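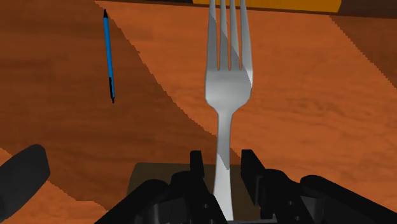

Every spring somebody tells me the dishes are nearly a solved problem. Last August it was Castness, with a chart showing its arm had put away cutlery 1000 times. I asked how many of those forks were real. The answer took two emails to arrive and came down to none.

I have nothing against simulation. It's cheap, and you don't sweep up after it. But a rendered fork has never had egg dried between its tines, and a rendered table never wobbles.

Shahzad Khokhar ran the kitchen trial at Pruria, where they gave a real arm 17 pieces of flatware and a sink. It took 200 minutes. My nephew does it in four, complaining. 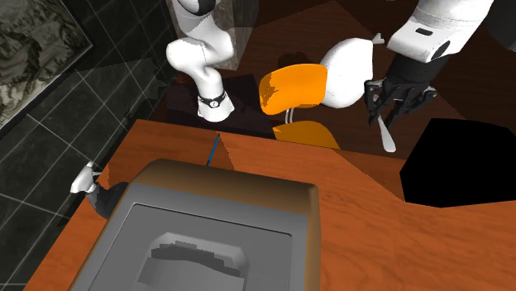
A simulated arm with a utensil in its gripper, over a table with a gray tray.

Gunnlaugsson's people say the gap is closing, and maybe it is. They said so when I visited on a Thursday, and they wouldn't let me bring my own spoons. I'd like to see one of these systems face a drawer that sticks, in a kitchen its makers have never set foot in. Until then I'll keep my dish towel, and I'd advise anyone saving up for a Gridetti to fix the dishwasher first.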